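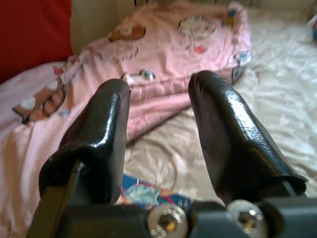 Open gripper over the pink blanket, wrist view

Home > Forum > Grippers > Faults

Gripper lets go of blanket halfway through a fold

ajayi_bench
Hi all! I'm having a blast teaching my arm to fold bedding, but I've hit a strange fault. It grabs a blanket corner fine, lifts, and then about 12 seconds in the fingers pop wide open. No error on the screen, and the arm carries on folding thin air. The log only says "grip released, code 40". It started in October after I updated the Zikel controller. Any ideas?

Last updated: October

cunmont_kid
Love this project! Mine did the same thing. Code 40 on my Zikel was the motor getting too warm and letting go to protect itself. Check your grip force. The update put mine back to 400, way more than a blanket needs. I dropped it by half and it's been folding happily ever since! Also set it to stop the arm on any release. You really don't want it swinging on when it thinks it's still holding something.

looseleads
could be the cable. mine was the cable

Kallico_fan
Both worth a try, but power off before you put a hand near those fingers! Then wiggle the connector at the wrist. If it clicks, it wasn't seated. Please post how it goes, I want to see a finished fold!

1,449 views | 12 shares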